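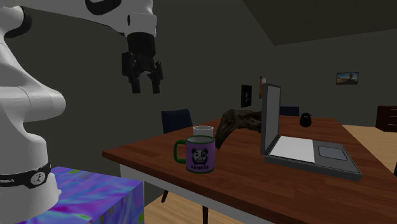
PLANT & UTILITIES | INTERVIEW

Sabina Chowdhury on compressed air, and where it goes

By Jocelyn Enriquez

Sabina Chowdhury starts every audit on a Sunday night, with production stopped and the compressor left running. If the plant has no demand and the machine still loads, the air is leaving through holes.

"You time the load and unload cycles for an hour," she said. "Load time over total time, multiplied by the rated capacity. You have your leak rate before you've walked anywhere."

Chowdhury has audited compressed air systems for 11 years, first for a compressor dealer and since then on her own account from an office in Duvdale. Her clients are mostly mid-size plants: food packaging, sheet metal, furniture, one commercial laundry. She does not sell equipment. She said this matters less than customers think, as long as the measurements are logged and the customer keeps the raw data.

Her most recent large job was at Brollimico, a maker of molded pulp trays with two production halls and a single compressor room between them. The plant had requested a quote for a third compressor. Pressure at the far end of the second hall was dropping during the morning shift, and the forming presses were faulting on low air.

"They had raised the header pressure twice to deal with it," Chowdhury said. "That is the standard response and it makes things worse. A leak is an orifice. Put more pressure behind it and more air goes through. So part of the new pressure goes to feeding the leaks, and the compressor draws more power to do it."

She logged pressure at four points for two weeks in July: the compressor discharge, downstream of the dryer, and the end of each hall's header. The largest drop was across a coalescing filter whose element was well past its change date. The next was in a length of pipe left over from the original building, sized for one hall and later extended to serve both.

The leak survey took three nights. Chowdhury uses an ultrasonic detector with a parabolic dish for overhead pipe and a rubber focusing tube for fittings at floor level. Each leak gets a numbered tag, a location, a decibel reading and an estimated flow. The survey produced 220 tags.

Asked what was leaking, she said the pipe itself was mostly sound. "Quick couplers, hose clamps, filter bowls, drain valves. The last thirty feet before the point of use. Threaded joints if someone reused old tape. A lot of drains that had been cracked open by hand in winter and left that way."

Condensate drains are a subject she returned to several times. A timed drain opens on schedule whether or not there is water to remove, and once the water is out it vents air until the timer closes. Level-sensing drains avoid this but need cleaning, and she has found many of them valved off with a bypass left open beside them. She would like to see drains listed as separate items in a maintenance plan, with their own inspection interval.

Renato Sarmiento, the maintenance manager at Brollimico, joined the call for part of the conversation. His crew closed the tags in order of estimated flow and left the smallest for the annual shutdown. The filter element was replaced and a loop was added to bring the second hall's header back to the compressor room. Off-shift leakage fell to 17 percent of rated capacity.

"I'd been told ten was the target," Sarmiento said. "Sabina's view was that we should hold where we are for a year first."

Chowdhury confirmed this. A repair campaign is easy to fund once, she said, and leakage begins to climb again as soon as it ends. Couplers wear. Hoses get moved. She prefers a plant to own a detector, train two people on it and cover one zone per month.

The third compressor was not ordered. Sarmiento said the money went partly to a 1,650-gallon receiver, installed at the end of the second hall to cover the short, heavy draw when the presses blow off their molds.

On storage, Chowdhury had a caution. A receiver covers an event. It does not add capacity, and if average demand is higher than supply the tank only delays the low-pressure alarm. She sizes it from the logged demand of the event, its duration and the pressure drop the equipment will tolerate, and she asks for a flow control valve where the budget allows one.

The final topic was set pressure. With the restrictions removed, Brollimico has begun lowering its header pressure by two psi at a time, holding each step for a full week. Sarmiento keeps a sheet on the compressor room door where operators write down any fault and the time it happened. There were no entries for the first two steps. The third begins on Tue 7 August.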